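Prandine hand build, shared workshop, June. Thread.

1/ Wrist camera is mounted and streaming. Forearm and fingers both sit in view, so I can check finger pose without walking around the arm.

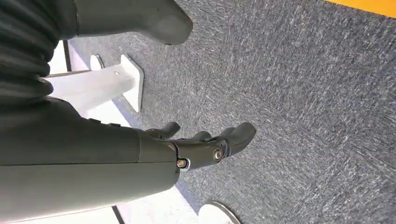 2/ Fingers rest slightly curled with zero command. Encoder reads 677 at rest and 741 at full curl on the largest finger. Usable range is small.

3/ Knuckle screw: backed off a quarter turn. Any tighter and the finger stalls on the return stroke.

4/ Ladi Danladi suggested a softer return spring. Ordered 2.

5/ Next: log 11 open/close cycles over the carpet, no load, then refit the spring and repeat.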